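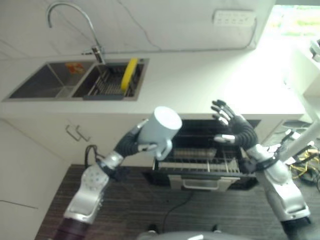

The Mug Goes on Top, and Other Things We Were Told

Holger Myklebust has loaded dishwashers the same way since he left home, and he has never read a manual. His sister Tyra has read all of them. When the two of them redid the kitchen in the house they share in Lendunen, the dishwasher was the only thing they argued over for longer than an evening.

The salesman at Nordin wanted to talk about water. Handwashing, he told them, was a crime against the planet. Tyra asked how he washed up at home. He said he had a machine. She asked whether he rinsed first. He did.

That is my trouble with most dishwasher advice. It comes from people who sell dishwashers, or tablets, or the little rubber-tipped racks that cost $19 and hold six glasses you already had room for. Mugs upside down and at a slant, they say, so water can't pool in the base. Fine. Then buy a mug with a deep ring on the bottom and watch it carry a puddle across the kitchen anyway.

The Myklebusts settled on a Rirnard, marked down from $1000, and put it beside the sink. I'd defend the location before I'd defend the price. A drip that falls on the open door is nobody's problem. A drip that crosses the room is a sock's problem.

What they didn't give up was the sponge. The showroom crowd likes to suggest that a good machine makes it unnecessary, and I have yet to see a kitchen where that held. Oatmeal sets like plaster. Tea leaves a brown line that a short cycle will polish for you. Holger scrubs his cup by hand and then puts it in the rack, which drives Tyra up the wall.

She did try the Cletine rinse tablets, on the promise of no scrubbing at all. A year's supply was $380. She stopped in January with half the box left, and it's still under the sink if anyone wants it.

My own advice is duller. Scrape the plates. Empty the rack before you start cooking, so there's somewhere for the mess to go. Ignore any loading diagram with a fondue set in it. And if somebody in the house likes to wash one mug at the sink, let him.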